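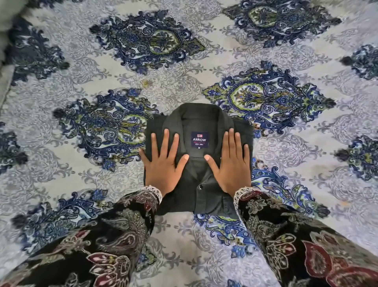 So I have finally got a method for shirts, and I'm going to bore you with it, because the alternative is that I bore the people I live with and they've had enough.

Some background first. For most of my adult life I've hung shirts up. Every shirt had a hanger, every hanger had a space on the rail, and I never gave it any thought. Then we moved to Drornport, into a flat with lovely big windows and a built-in wardrobe so narrow that anything on a normal hanger sits at a slant with its shoulder jammed against the door. I put up with it for one winter. By December I was ironing the same shirt twice, once after washing it and again after getting it out of the wardrobe with a big diagonal crease across the back, and one morning, already late, I pulled the whole lot off the rail and dumped it on the bed. It stayed there until bedtime. Then it lived on the chair for a week.

We do have drawers, though. Good deep ones, in a chest called the Edo that the people before us left behind (it weighs as much as a small horse, so I don't think generosity came into it). The drawers had been full of cables, old phone chargers, a bag of curtain hooks and the instructions for a bread maker we no longer own. All of that went. I kept the curtain hooks.

Jumpers were easy. T-shirts were easy. Shirts with collars were dreadful! My first go was just the usual thing of folding the arms in any old way and doubling it over, and they came out of the drawer looking like I'd slept in them. Then I spent far too long one evening watching folding videos, most of which are made by people with enormous clean tables and very small shirts. One of them had 2,516 comments underneath and I swear half were people arguing about which way the cuffs should point. I read more of them than I'd like to admit.

What I do now is a bit of a mixture, and I do it on the bed, straight on top of the sheet. I did try the dining table, but it's slippery and there's always somebody's toast on it. On the bed the shirt grips a bit and stays where you put it. The only bother with our bedding is that it's patterned, so pale shirts with a print on them rather vanish and I lose track of where the edges are. The dark ones are a pleasure. My Arrow shirt, the very dark green one that everyone thinks is black until I stand by a window, is the one I learned on, and it's still the one I do first when I've got a pile to get through. Gets me in the mood.

Right, the folding. Do up the top button, then every other one on the way down. I used to do them all up and I promise it makes no difference except to your patience. Lay the shirt on its front and pull the tails down so the back is flat. Bring one side in, about as far as the middle of the shoulder, and lay the sleeve down along the back so that it runs straight towards the hem. Same on the other side. Try not to let the sleeves pile up on top of each other, or you get a great lump right in the middle of the back and the whole thing rocks about in the drawer like a boat.

Then up from the bottom. I fold the tail up a little way first, to get rid of the curvy bit, and then bring the rest up towards the collar. Turn it over and there's your rectangle, collar at the top, buttons running down the middle.

At this point I used to pick it up and put it away, and this is where I was going wrong. It wants a minute of attention from the front. I turn the collar down properly all the way round and get the two points lying evenly, and then I put both hands flat on it, one either side of the buttons, fingers spread, and press. Not hard! Just a slow lean and a bit of a push outwards. It's quite a nice feeling, to be fair, a bit like patting a well-behaved dog. You won't get every crease out of it this way – mine always has a few soft ones down the sides – but they tend to be the kind that drop out when you've had the thing on for ten minutes and leaned against a radiator.

I've settled on 5 shirts to a stack, and 2 stacks to the drawer, which is the one place in this whole business where I've become a bit strict. Any more than that and the bottom one gets squashed flat at the collar. I also put them in nose to tail, if that makes sense, with the collar of one sitting over the folded end of the one below, so the pile stays level and doesn't build up into a ramp at the back. I got that from a shop, of all places. I was standing in Mykhailiuk, the menswear place near the station, waiting for a pair of trousers to be taken up, and the shelf next to me was all shirts stacked just like that, as flat as a pack of cards. I'd been looking at shirt shelves my whole life without noticing.

I should mention the folding board, as a few of you will ask. Yes, I bought one. It's a Pidau, a hinged plastic thing where you flap one side over, then the other, then the bottom. Brilliant for T-shirts and I won't hear a word against it. For shirts with a collar I found it more trouble than it was worth, as the collar would slide off the top edge just as I did the last flap, and then I'd be back to square one with a plastic sheet stuck inside my shirt. It's gone in the airing cupboard with the spare pillowcases. If your shirts are a softer cotton than mine you may have better luck.

Things I haven't sorted out yet: linen, which does what it likes. Short sleeves, where there isn't enough sleeve to lay down the back and it sticks out at the side like a little fin. And the one thick checked flannel shirt, lovely and warm, which takes up as much room as three of the others and has been given its own corner in the jumper drawer, where it seems happy.

Also, ironing. I still iron before I fold, for work shirts at least, and I let them cool off over the back of a chair before I start. I got impatient once and folded one straight off the board, and it set itself into the most perfect sharp square across my chest. I wore it anyway, with a cardigan.

The narrow wardrobe now has coats in it, plus the hoover, and the door shuts. I've got one more pile to do tonight, mostly blue ones, and then I might have a go at the fitted sheets, so if anyone has a way of folding those that doesn't end with rolling them into a ball and sitting on them, please leave it in the comments.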